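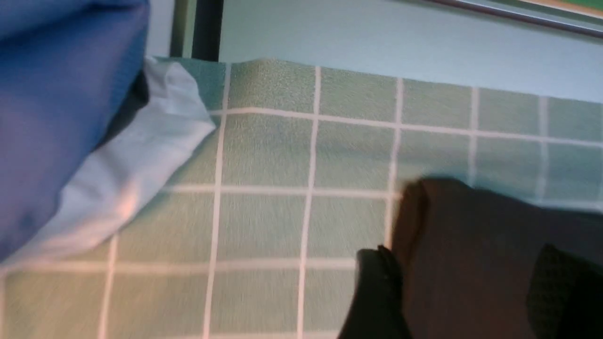
# How Cloth Gets Its Color

Look at the clothes you have on. Maybe your shirt is red and your socks are gray. Almost none of that color was there when the cloth began. Cotton grows in puffs that are mostly cream or white. Wool comes off a sheep in white, brown, gray or black. Somebody has to add the blue, the green and the orange, and the stuff they add is called dye.

## What is dye?

A dye is a color that goes into a thing and stays there. Paint is different. Paint sits on top of a wall like a coat, and if you scratch it you can see what is underneath. Dye is made of tiny bits, much too small to see, that get in between and inside the threads.

Threads are made of fibers. A fiber is like a very thin hair. If you pull apart a piece of cotton string, you can find the fibers with your own eyes. Under a microscope, a cotton fiber looks like a flat, twisted ribbon. A wool fiber has scales on it, a bit like a pine cone.

Because fibers are so different from each other, they don't all take the same dye. A dye that works well on wool may wash right out of cotton. People who dye cloth for a living have to know what it is made of before they start.

## Color from plants

For thousands of years, all dyes came from nature. People tried roots, leaves, bark, berries, nutshells and even insects. Some of them worked and many did not. Beet juice, for example, makes a bright pink stain on your fingers, but on cloth it fades quickly.

These are some plants that do work:

- **Madder.** The roots make red and orange.
- **Weld.** The leaves and stems make a clear yellow.
- **Walnut.** The green outer husks make brown.
- **Woad.** The leaves make blue.
- **Indigo.** These leaves make blue too, and they hold much more of it than woad does.

Did you notice that green is missing? Most plants are green, but the green in a leaf does not make a good dye. It turns dull and fades. To get a strong green, dyers first dyed the cloth yellow and then dipped it in blue.

## The strange case of blue

Blue works in its own way. Indigo will not mix with plain water. If you stir the blue powder into a bucket, it just floats around and then sinks, like sand.

To make it work, the dyer has to take the oxygen away from it. Oxygen is one of the gases in air. In the old days people did this by letting the dye pot sit in a warm place for days, until tiny living things called bacteria had used up the oxygen. The pot smelled terrible. The liquid inside turned yellow-green.

The cloth goes into the pot and soaks. When it comes out, it is yellow-green as well. Then the air touches it, and over the next few minutes it turns green, then greenish blue, then blue. The oxygen has come back, and the indigo is now stuck inside the fibers.

One dip gives a pale blue. For a dark blue, the cloth has to be dipped again and again, with time in the air between dips.

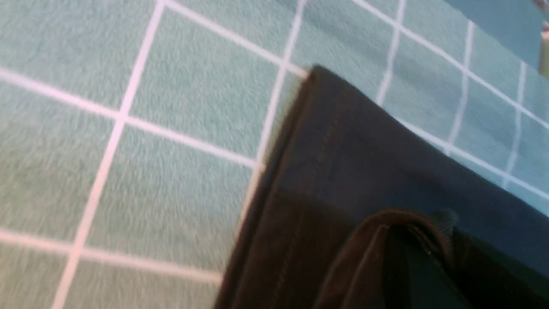
Blue jeans are still dyed with indigo. The color stays mostly on the outside of each thread and the middle stays white. When the outside wears away at the knees, the white shows. This is how old jeans get their pale patches.

## Helping the color stay

Most plant dyes need a helper. The helper is called a **mordant** (say it like this: MOR-dunt). The word comes from a French word for "biting," as if the mordant bites the cloth with one side and the dye with the other.

The most common mordant is alum, a white powder that looks like sugar or salt. The cloth is soaked in hot water with alum before it goes in the dye. Iron can be a mordant too, and it makes colors darker. Yellow dye with iron turns olive green.

## A dye book from 1878

Kerstin Skjelbred works at a small museum in Skerna. One of the things she looks after is a notebook that was started in 1878 in the dye house there. The dyer glued a snip of wool on each page and wrote the recipe next to it. The book has 504 snips in it.

Some recipes are short. One of them just says "onion skins, as before." Others go on for two pages and tell you which stream to get the water from. Water matters, as some water has more minerals in it, and minerals can change a color.

The snips inside the book are still bright, because the book was kept shut. The sample pinned to the dye house wall used the same red recipe, and it is now pale pink on the side that faced the window. Light slowly breaks dye apart.

## Color from the lab

In 1856 a student in London was trying to make medicine. He got a dark sludge, and when he cleaned it up with alcohol it turned purple. It worked very well as a dye for silk. Soon other chemists were looking for more colors, and today most clothes are dyed with colors made in factories.

Factory dyes come out the same every time. A big machine can dye a huge roll of cloth at once, and every part of it will match. Dyeing can use a lot of water, though, and the leftover water has to be cleaned before it goes back into a river.

## Try it yourself: onion skin yellow

Ask a grown-up to help you. You will be using a hot stove.

You need:

- the dry outer skins of 5 yellow onions
- a piece of white wool yarn
- an old pot that you will not cook food in again
- a strainer, a spoon and rubber gloves

1. Put the skins in the pot and cover them with water.
2. Have the grown-up simmer them for an hour. Let the water cool.
3. Strain out the skins and keep the colored water.
4. Wet the yarn with plain water, squeeze it and put it in the pot.
5. Warm it gently for another hour. Do not let it boil or stir it hard, or the wool may shrink and mat.
6. Let it cool, rinse it and hang it up in the shade.

Onion skins will color wool without a mordant. You may get yellow, gold or a light rusty orange. Red onion skins are worth a try as well. Cut off a bit of your yarn and leave it on a sunny windowsill until January, keep the rest in a drawer, and then put the two side by side.

## Words to know

**Dye:** a color that goes into the fibers of cloth.

**Fiber:** a very thin strand. Many fibers twisted together make thread or yarn.

**Indigo:** a blue dye, and also the name of plants it comes from.

**Mordant:** something that helps dye hold on to cloth.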